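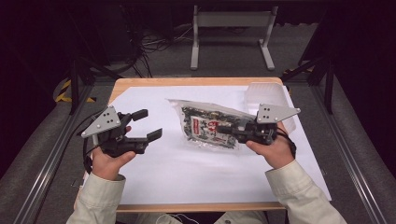 Cleaning out the pantry, part whatever

Posted 2020-08-13 by Žukauskas

Search this blog Go

So the pantry. I've been putting it off since we moved to Prusgate and it finally got to the point where a bag of lentils fell on my foot. Took that as a sign.

Quick post because I have to be out the door soon. Mostly writing this down so I remember what I did and don't do it all over again next August.

First thing — everything out. All of it. Onto the floor, onto the counters, a few things on the ironing board. I tried doing it one shelf at a time before and all that happens is stuff moves from one shelf to another. The whole lot out took longer than I wanted but then I could see what I had. Which was 14 open bags of pasta. Fourteen! Different shapes, all with a handful left in the bottom. We've been eating mixed pasta soup ever since and it's fine, the little ones go mushy but whatever.

Other finds: three jars of cumin, one of them older than the car. Cocoa that had turned into a brick. Baking powder, no idea when that was bought, threw it. Rice in four places. A tin with no label that I am saving for a brave day.

Then wiping down. Warm water and dish soap, a bit of vinegar on the sticky ring where the honey lives. The shelf paper came up in strips and left glue behind so there went my afternoon. If you're thinking of putting shelf paper in, don't. Just paint them.

Jars. I know everybody does jars. I held out for years because I thought it was a lot of money for something that looks nice in a photo, but the moths changed my mind. Got a box of the Prista ones on sale, the tall kind with the clip. They hold a bit more than a regular bag of flour, so you don't end up with that annoying inch left over. Two had chips on the rim and went back. The rest are good. Labels are masking tape and a marker, I'm not buying a label maker.

Dried stuff got its own shelf, eye level. Mushrooms, beans, seaweed, chilis, the soup things. I used to keep these at the back and then forget and buy more. Seaweed especially — a little goes into rice or over noodles and dinner suddenly tastes like somebody tried.

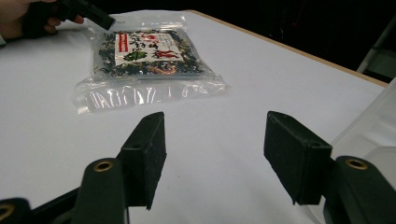
Dried mix, seaweed by the look of it, sealed.

Anything that comes in a good bag stays in the bag until it's opened. After that, small jar, lid on tight, away from the stove. I had mine over the stove at the old place and teh steam got into everything.

The rice I do most now, for anyone who asked: 300 grams of short grain, rinse till you get bored, soak it while you do somethng else, cook, then stir in a spoon of sesame oil and whatever dried bits you like. Salt at the end, some mixes are salty already so taste it first. Good cold too.

And the flatbread, same as last time but I wrote it down wrong, sorry. It's 220 grams of flour, not what I put before. If yours came out like glue that was me.

What's left to do:

The top shelf. Can't reach it, need the step stool, and the step stool is in the car.

The onion situation. They're in a basket on the floor and they roll out. Saw a hanging thing at Zutness that might work but it was ugly. Thinking about it.

Vinegars. Why do I own so many vinegars. Half of them have a spoonful in. Will probably pour the pale ones together and see — somebody tell me if that's a terrible idea.

Ok have to run. Plum jam next if the plums hold out, they're already dropping.

Contact | © 2020 Žukauskas | Back to top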